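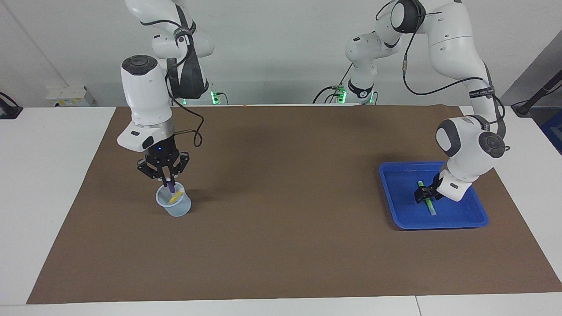
**Two arms, one planner: notes for the Brestport talk, 12 March 2018**

Say hello, thank Barnabás Dudás for the slot. Check the clicker works before opening my mouth this time!

**Opening (keep it short)**

- I write the scheduling layer, so if you came for hand design I'm going to disappoint you a bit.
- The job: one arm on the marker and the cup, the other on the green stick and the blue tray, both going at once.
- Ask the room who has run two arms off one planner. Then ask who enjoyed it.

**What we did first**

We planned all the joints together as one big robot. Lovely on paper, dreadful to wait for – almost 20 seconds for some plans, and I'd be sat there with a cold tea wondering if it had crashed (sometimes it had).

**What we do now**

- Each arm plans by itself, then a little coordinator called Calimlim checks the two paths against each other in time.
- If they clash, it slows one arm down. It only replans when slowing down doesn't help.
- Point at the middle of the mat. That's the shared zone, and only one arm gets the lock on it.
- The cup and the tray are well apart, so for this pair of jobs neither arm should need the lock. Easy case, say so.

**Perception bit**

See-through plastic is horrible for our depth camera. In February we gave up trusting depth for the cup and fitted the rim from the colour image instead. Much happier! Tell the Serndale story here if there's time, skip it if I'm past slide 9.

**Tooling**

Replay viewer demo. Both timelines stacked, lock shown as a bar. Start it at step 2000, the earlier part is just homing.

**Questions I'll probably get**

- Why not learn it all? We might, ask me over lunch.
- Is the code out? Coordinator yes, viewer needs a tidy first.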